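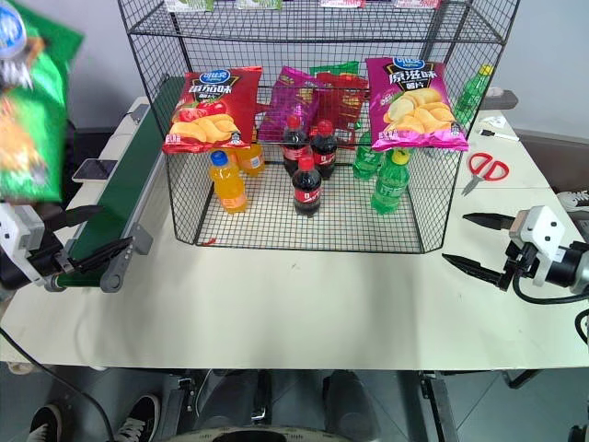

*Page last changed: December, by N. Rugemalira*

## 4. Recording shelf and conveyor episodes

Read section 3 first. The arms must be homed and the head camera focused before you start a session on the Skasgate bench.

### 4.1 Setting up the bench

1. Stand the mesh rack in the middle of the table with its open front toward the robot.
2. Hang the chip bags on the front of the rack. Put the drink bottles on the mesh floor beneath them. Mix the flavours and colours, and let some items sit partly behind others.
3. Check that both grippers open and close fully from the operator station.
4. Open Korby on the recording computer and load task sheet 404 (bags) or 820 (bottles).

**Note:** Don't line the goods up neatly. The policy has to cope with creased bags and with labels turned away from the camera, so it needs to see plenty of both.

### 4.2 Recording an episode

1. Bring both arms to the ready pose and wait for the green bar in Korby.
2. Press **Record**. Hold still for one second.
3. Carry out the task exactly as the sheet words it. For a bag task, the left gripper works over the conveyor and the right gripper stays clear unless the sheet calls for it.
4. Open the gripper fully when you let go of an item. A half-open release is hard to label later.
5. Return to the ready pose and press **Stop**.
6. Mark the episode *good*, *recovered* or *discard*.

Use *recovered* when you fumbled an item but picked it up again and finished. These are worth keeping — the model learns a lot from them. Use *discard* if an arm faulted, if someone reached into the work area, or if you did the wrong task.

An episode stops by itself at 960 frames. If you keep hitting the limit, you are moving too slowly. Ask Ward Lambrechts for a practice run before you carry on.

**Caution:** The gripper fingers are long and pointed. Keep your hands off the table while the arms are live, and press the red pause key before you straighten a bottle or rehang a bag.

**Caution:** Watch the cable at the right wrist when you rotate that arm. Leave enough slack that it can't snag on the rack.

### 4.3 Changing the layout

Change the layout after every five good episodes.

1. Pause both arms.
2. Swap at least two bags and move at least two bottles.
3. Shift the rack a little to one side, or turn it slightly.
4. Press **New layout** in Korby before you record again. If you forget, the next batch is filed under the old layout and Ondieki will reject it at upload.

Small items such as scissors or a marker may stay on the table as clutter. Keep them out of the path of the arms.

### 4.4 Uploading

Leave the recording computer on at the end of the shift. Episodes copy to the Gerkau server overnight. If the count in Ondieki doesn't match the count in Korby the next morning, don't delete anything locally. Send both counts to Nyokabi Rugemalira.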